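4.2 Whole-body planning in narrow simulated interiors

This section covers the planner side. Perception is frozen here: all runs use ground-truth poses from the simulator, so failures below are planner or controller failures and nothing else. Perception noise comes back in 4.4.

Setup. We use the Pendau simulator with interiors from the Presham set, hallway and small-room layouts only. Robot model is a two-arm mobile base. Planner is Brudura, our sampling-based whole-body planner, against two baselines: (a) the same sampler with the base held fixed once the arms start to move, and (b) Mughal, the trajectory optimizer of Meijer, warm-started from a straight line in joint space. All three get the same collision meshes, same joint limits, same wall-clock budget of 6 seconds per query. Anything over budget counts as a failure, even if a path shows up later.

Queries. We collected 637 start-goal pairs. Each pair asks for one gripper to reach a pre-contact pose near a large flat panel -- cabinet sides, doors, shelf ends -- while the other arm stays inside a keep-in volume. The keep-in volume matters more than we expected. Without it the sampler happily throws the idle arm across the hallway and calls the query solved. Pairs where the start state was already in collision were dropped before the count.

Collision checking. Most of the time goes here, as usual. We check in two passes: a coarse pass with spheres fitted to each link, then a fine pass on the meshes, only for edges which survive the first. Spheres are padded on the body and base but not on the fingers, because padded fingers make every near-contact goal infeasible by construction. Slatted and louvered geometry is a problem for both passes. Convex decomposition fills the gaps between slats, so the planner sees a solid block, and on the raw mesh the fine pass slows down badly. We went with the solid block. It is conservative and costs us a few goals that a person would call easy.

View from the body. The planner takes no images, but we log the onboard view at the end of every query for debuging. It is useful mainly for spotting bad camera frames, in particular a roll offset in the body-to-camera transform that does not show up in any joint-space plot. Fig. 7 gives one such view, with one gripper close against the lower edge of a dark brown panel and the other arm reaching up toward the hallway.
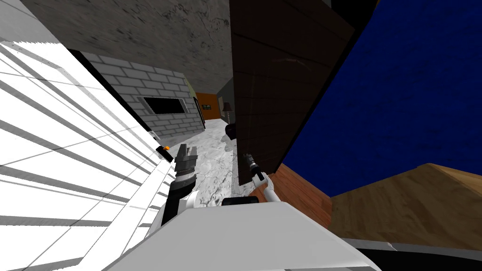 Why not just plan each arm on its own and merge the paths? Because the base is shared. A base motion that opens up space for one arm moves the shoulder of the other, and a merge step then has to re-time or re-plan one of them anyway, which in our tests ate the time saved by splitting.

Fig. 7. Onboard view in a simulated hallway, one gripper near the panel. Strong tilt relative to the floor.

Planner behavior. Three things stand out. First, the fixed-base baseline fails early and cleanly: no valid arm path, budget spent, done. Its failures cluster at goals low on the panel, where the arm has to fold back near the body. Second, Mughal fails late. It returns a path which looks fine at waypoint resolution and clips the panel edge in between. Raising the waypoint count helps but then the budget goes. Third, Brudura tends to succeed with ugly paths. Small base shuffles, back and forth, none of them needed. Shortcutting removes most of it. We run shortcutting inside the same budget, so on hard queries there is little time left and the shuffles stay in.

Controller. Paths are tracked by a joint-space controller with a base velocity command on top. The base lags the arms. In open space this is harmless; near a panel it is not, as the gripper leads the plan by the amount the base is behind. We fixed this by slowing the path clock whenever base error passes a threshold. Crude, but it removed the contact events we were seeing in the last part of the approach. A proper coupled controller would be better -- left for later work.

Sampling. The sampler draws up to 3,000 base poses per query from a ring around the goal, scores them by reachability, and seeds the tree with the best ones. Scoring is a table lookup, built once per robot model. Rebuild it if the joint limits change. We forgot to once, and the August runs had to be thrown out; none of them are in the results reported here.

Limits. All scenes are static. Doors do not swing, chairs do not get nudged. Floors are flat and friction is the same everywhere, marble or wood, so base slip is not modelled at all. The keep-in volume is set by hand per robot, and we have not tried to learn it. Also the solid-block treatment of slats means teh success rates near shelving should be read as a lower bound for the planner.

Ablations on the padding and the path clock follow in 4.3.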